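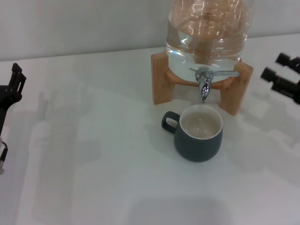 Menness Laboratory Gallery
Water Dispensing Station and the Overflow of 4 June 2023

This gallery covers the dispensing station in the Bullard Building, where the two-armed Remik system is tested on ordinary kitchen tasks. It has been published with the findings of the internal safety review. Each entry carries a short note from the review team. The full report is available from the laboratory office on request.

The dispensing task
The system is asked to fill a mug from a glass water dispenser with a chrome spigot, close the spigot, and withdraw both arms. The dispenser rests on a wooden stand and the mug is set under the spout. The task had been attempted 532 times before the overflow, out of 3,317 attempts at all kitchen tasks.

The fault
During an afternoon session the right gripper opened the spigot as instructed and then failed to close it. The control program had recorded the lever as already closed and moved on to the next step. The arm withdrew to its waiting position while water continued to run into the mug, over the rim, and across the tabletop.

Operator response
The operator on duty pressed the emergency stop within 3 seconds of seeing the overflow. Both arms held their positions. The stop has no effect on the flow of water, and the spigot had to be closed by hand. The operator waited for the motor power indicator to go out before reaching between the arms, as the station rules require. Water ran during that delay.

Extent of the spill
Water reached the left side of the table and a cable connection at the base of the Softić gripper. Power to the station was shut off at the wall. No one was injured and no electric shock was reported. The connection was dried, tested, and later replaced as a precaution.

Cause
The lever position was being judged from the gripper's own movement. On this attempt the fingers slipped off the lever partway through the closing motion, and the arm completed its path without moving the lever any farther. The program treated the completed path as a completed task. Session logs showed 21 earlier attempts with a slip of the same kind. In each of those cases the operator had stepped in early, and the attempt had been logged as an ordinary failure with no safety note.

Camera check
The head camera was in use throughout the session, but its view was not consulted after the closing step. The review team also noted that reflections in glass and moving water make the fill level hard to judge, and recommended against relying on the camera alone.

Changes at the station
The dispenser is now filled with no more water than the spill tray can hold. The tray must be in place before motor power is switched on. A scale under the mug gives a second reading, and a rising weight after the closing step stops the session and sounds an alarm. Cable connections within reach of a spill are covered.

Changes to reporting
Any slip at a spigot, valve, or switch is now entered as a safety event, whether or not anything is spilled. Operators are no longer asked to decide if a slip is serious enough to record.

Return to service
Dispensing work was suspended while the changes were made and resumed in December. Other kitchen tasks that use no liquid continued during this period under the existing rules.

Visitors to the Bullard Building are asked to remain behind the marked line while the arms are powered. Requests to reproduce material from this gallery should be sent to the Menness Laboratory office.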